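Clirberg Home Boards > Kitchen storage > Frosted bins for kids' dishes

Posted 28 January 2021

drawer_456
Moving the kids' dishes out of the upper cabinet and into a plastic bin on a low shelf. Looking at the Sulex frosted bin or the Clemel clear one. The Sulex has sloped walls, so the floor is smaller than the rim. Does that matter in use?

tarnhill
It matters if you measure at the rim. Measure the floor. I bought mine by the listed width and lost a whole column of cups.

cuautle595
Disagree. Sloped walls let the empty bins nest, and dishes lift out more easily. Nest the cups in the bowls and you get the space back. My bin, with the yellow cup in the green bowl:
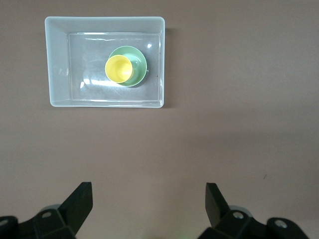

drawer_456
Do the cups stick when you stack them inside the bowls?

cuautle595
They stick if they go in wet and the sizes are close. Dry them first and use a cup clearly narrower than the bowl.

tarnhill
Nesting is fine for one pair. With a full set, a kid pulls out the bottom bowl and everything else goes on the floor. I stand the bowls on edge in a Clemel with a divider.

pell_526
Frosted plastic shows scuffs on the floor of the bin after a while. Cosmetic only. A cut piece of shelf liner prevents most of it, but wash the liner too or crumbs collect under it.

cuautle595
Liner slides around in mine. I took it out in April and haven't missed it.

drawer_456
Ordering one Sulex, no liner. Floor measurement fits two bowls side by side. Will try the divider if the stacking gets bad.

tarnhill
Check that the divider fits a sloped wall before you buy it. The Clemel one is cut square.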